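Kallbridge knitwear store revises folding standard

26th February

The Kallbridge textile reuse store has changed the way it folds and shelves knitwear, following a review of stock that came back from its lending shelves with stretched cuffs and hard creases. The new standard applies to jumpers, cardigans and other knitted tops. Woven shirts and trousers are still folded as before.

Under the revised method a jumper is laid face down on a flat table and smoothed from the centre outwards. Each side is turned in towards the middle, with the sleeve laid straight down along the body and kept clear of the neckline. The hem is then brought up in two folds and the piece is turned over, so that the collar sits at the top edge of the stack. Ribbed cuffs and hems are left at their natural width. Sleeves that have slipped out are to be tucked back by lifting the fabric near the cuff, as a pull on the rib alone can distort the knit.

The store holds around 1,000 knitted items, most of them received through the Hustunov collection points. Previously these were stacked up to 30 high in open bays, which made the lower pieces difficult to remove without disturbing the rest. The limit is now 16 for fine knits. Heavy wool is kept in shallow trays supplied by Pretell, and is not stacked against a bay wall.

Size labels remain in place at the back of the neck. Items without a label are measured across the chest and sorted by width – a slower process, but one that has reduced the number of pieces put away in the wrong bay.

The Tawhiri branch will adopt the same standard in March, once its shelving has been refitted. Printed folding instructions will be fixed above the sorting tables at both sites. Knitwear already in storage will be refolded as it is issued and returned.

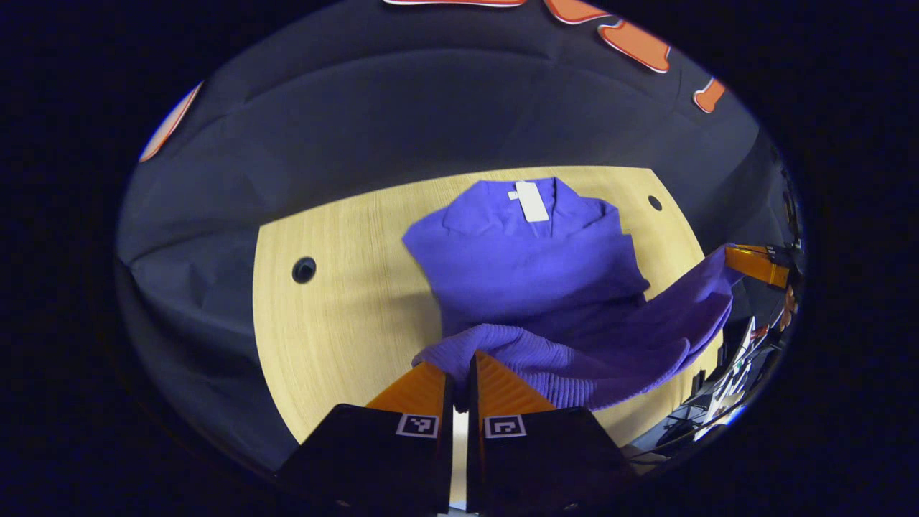
A folded purple knit on a table, with a ribbed section hanging over the edge.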